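Joster Pit Board Kit – the one I use at every race weekend

Price: $100
In stock, ships from Mistow

I've been hanging pit boards over walls for longer than I'd like to admit, first for my brother's Formula Ford and later for anybody in the Mukulcombe club series who'd feed me lunch. Most boards are fine in the paddock and terrible on the wall. The numbers stick, the handle twists in the wind, and by the time you've fixed it your driver has gone past and seen nothing. So when we started putting our name on things at Joster, a board was the first item I wanted to get right.

The frame is aluminum tube, powder-coated black, with five rows for number plates. I run driver initials on top, then position, gap ahead, gap behind and laps to go, but plenty of our customers drop a row and leave it blank. Your driver will tell you what they want to see (usually loudly, after the first session).

Plates slide in from the right and click. I can change a row with gloves on, and I have big clumsy gloves. The yellow is the brightest we could get printed, and the figures are plain block shapes with no fancy curves, so a 3 doesn't turn into an 8 when somebody goes by at full speed in the rain.

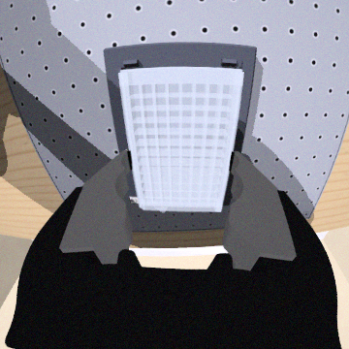
Ruan Nkuna wrote in to say the clicks held up all through a wet endurance race, but that the carry bag let water in at the zipper and the plates were swimming by the end. Fair point! We've changed the bag. Since November it has had a flap over the zipper and two drain holes in the bottom, and if you bought the older one, send me a message and I'll mail you the new bag for the cost of shipping.

What comes in the kit:

Board frame with folding handle
Full set of number plates, plus and minus signs, and a letter set
PIT and BOX plates
Carry bag with a pocket for spare clips
Wrist strap

The wrist strap is there to be used, please. I once watched a board go over the wall at Mukulcombe on the main straight and I don't want to see it again. The clerk of the course had a lot to say about it, too.

Weight with a full load of plates is 5 pounds, and the handle is 19 inches long when it's folded out. My arm gets tired toward the end of a long stint, but it's a good deal kinder than the plywood thing I used to carry. If you're on the shorter side, hold it lower and brace the bottom bar on top of the wall between laps – that's what the rubber strip on the bottom is for.

A few people ask why I still bother with a board when every car has a radio. Well, radios quit. They quit in tunnels, they quit when somebody knocks the antenna, and at club level you're often sharing a channel with a catering van. Some drivers also just like it better. Mine says a voice in his ear halfway through a braking zone costs him more time than traffic does, and he'd sooner glance left on the straight and get his gap in one look.

Extra plates are sold singly or as a set. The ones that vanish first are the 1s and the zeros, so buy a couple of those while you're here. We also make a plate with your own logo, printed by Cheung, and those take a bit longer to arrive. Send the artwork as big as you can, and keep it to two colors if you want it to read from a moving car. 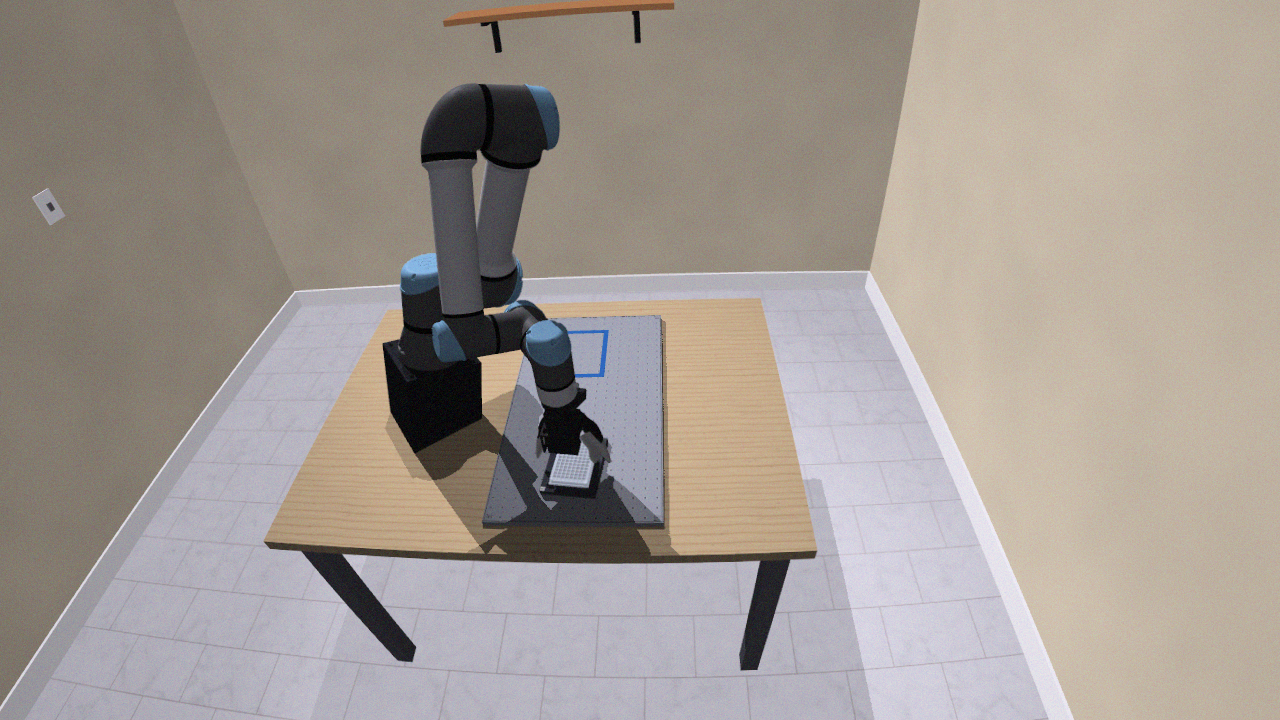 Will Joster plates fit my old Cheung frame?
The newer Cheung frames take them with no changes, but the older ones have a narrower channel, and you'd have to file down the back edge of every plate. I've done it for one set and wouldn't want to do it for two. Measure the channel and send me the number before you order.

Cleaning is soap and water. Keep brake cleaner away from the plates, it takes the yellow right off (ask me how I know). Dry everything before it goes back in the bag and put a drop of light oil on the handle hinge at the start of each season.

Returns are fine as long as the board hasn't been raced. Broken clips we replace free, just tell me which row.

Page updated 22 April 2025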